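List: shopfloor-automation
Subject: Re: what do your people do all day now?
From: Rosimeire Lopes

On an afternoon in August, a member at Navov wrote:

> We get our first arm next month and my packers keep asking
> what will be left for them. I don't have a good answer yet.
> What changed at Guseo once the robots were running?

Quite a lot, and most of it I'd happily go through again!

We have 5 arms on the Grestulden line now, and the packing crew is the same size it was before. What changed is who does the thinking. Two of our packers, both with years on the night shift, now set up every new pickup job in simulation before the real arm gets it. They argue over approach angles at lunch – I love it. They know how a tray behaves when you grab it badly, and the engineers didn't.

The jobs start in a simulated room with furniture in it, and the crew goes through them from the gripper's side: 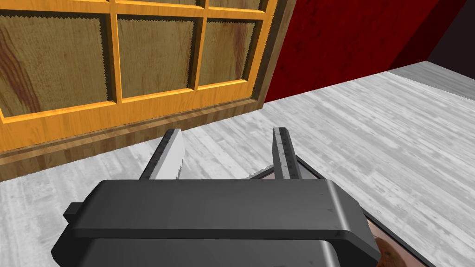 Simulation view over the open gripper, tray on the floor ahead.

Frota, our job library, is up to 2,672 runs, and the crew tags the bad ones themselves. Tagging is dull after the first hour, so we rotate people off it after 2. Do that from the start. We didn't, and I got an earful (deserved).

The harder part was pay grades. It took us 6 months to get the setup work written into the job descriptions, and people were doing it on packer's wages the whole time. If I could redo one thing it would be that.

Let your packers into the simulator before the arm is bolted down. Ours had opinions within minutes – good ones! I can send our training outline if you want it, just write to me off list.

Rosimeire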